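Sobre nós

A Oficina Jolis é uma associação sem fins lucrativos dedicada à construção de robôs em ambiente partilhado. Foi fundada por Tania Wijesinghe e Alcides Usuga numa garagem particular e ocupa hoje as antigas instalações da tipografia Jandov, com 14 postos de trabalho e duas salas de ensaio.

O projeto principal da casa é o Roklow, um braço robótico de bancada concebido e montado pelos associados. A equipa, coordenada por Tharushi Dewan, dedica-se atualmente à manipulação de cabos de rede, tarefa que exige o alinhamento rigoroso da ficha com a porta RJ45.
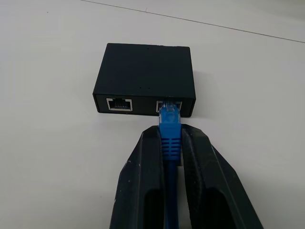 Os desenhos mecânicos e o código de controlo são disponibilizados a todos os associados. A revisão técnica compete a Keegan Pearce, responsável também pela formação inicial, que decorre em quatro sessões e é obrigatória para quem pretenda utilizar as máquinas.

As candidaturas a associado são apreciadas pela direção duas vezes por ano, sendo a próxima fase em outubro. Os pedidos de visita devem ser dirigidos por escrito a Dilani Bhattacharjee, na secretaria.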